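Từ Tabletop Set, README

Hi, and thanks for opening this one! Từ is the small dataset our student robotics club put together over the winter, and it's meant for anybody who wants to teach an arm to tidy a desk (ours is still learning, bless it). Drita Omerović ran the recording sessions and Châu Ung wrote the loader, so please send your kind words to both of them.

What you get: 400 short clips in 4 folders, sorted by task. Each clip has a video file and a text file with the gripper opening for every step. The December clips used an older finger mount, and they live in the folder called old_mount so you can leave them out if you'd like.

The hairbrush and mesh cup task, gripper view:

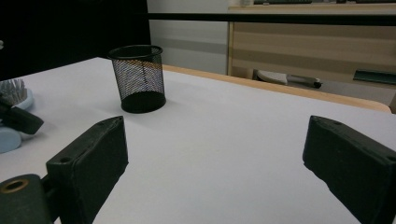
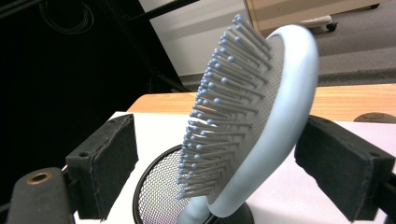
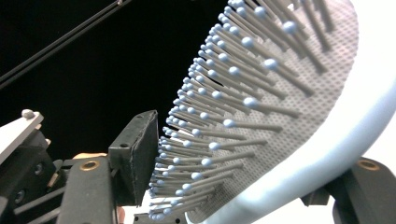
To get going, unpack everything into one folder and run load_tu.py from there. The first run is slow (it builds an index, so go make yourself a snack), and after that it's pretty quick. If the loader complains about a missing text file, check that your unzip program kept the accent in the folder name, which tripped up half the club too.

Known trouble: clip names in folder 3 skip a few numbers. Nothing is lost, we just renamed badly.

Last updated 2023-05-10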